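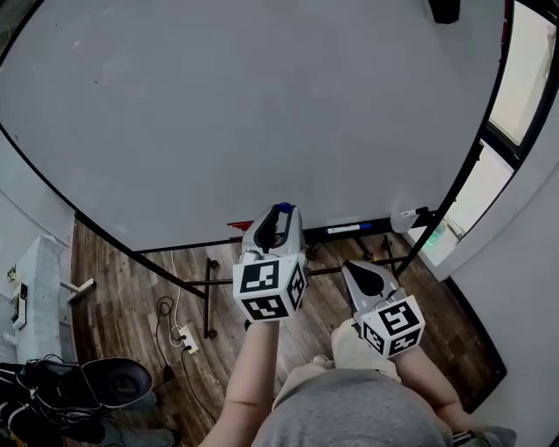
Got three quotes for an alarm system at our place in Plerstead this month. A short thread, because I'm still grumpy.

Quote one, from Solwood: "free" equipment. The monitoring contract runs 36 months. Multiply it out and the free gear costs you $2217. Read that page before you sign anything.

Quote two was $3784 up front. I asked what the sensor on the laundry window would do that a decent latch wouldn't. The rep, a nice enough bloke, said "peace of mind". I asked again and got the brochure.

The sign for the front fence was itemised. So were the stickers.

Everyone talks up "24-hour response". Ask who responds. In both cases it's a call centre that rings your mobile, then rings your second contact. My second contact is Edem Gyamfi, who sleeps through thunderstorms.

Foley sent the third quote and left out the monthly fee altogether. I've emailed twice. If it were a good number I reckon they'd have put it in.

Adjoa Alhassan two doors down has had a monitored system for almost 2 years. Every alert so far has been her own cat. She's happy with it, fair enough, but I don't see how you'd tell whether it works.

To whoever asked - yes, I know about the insurance discount. I rang my insurer. It wouldn't cover the monitoring fee, not even close.

For now I'm fixing the side gate and putting a light over the back step. Will post if Foley ever coughs up the fee.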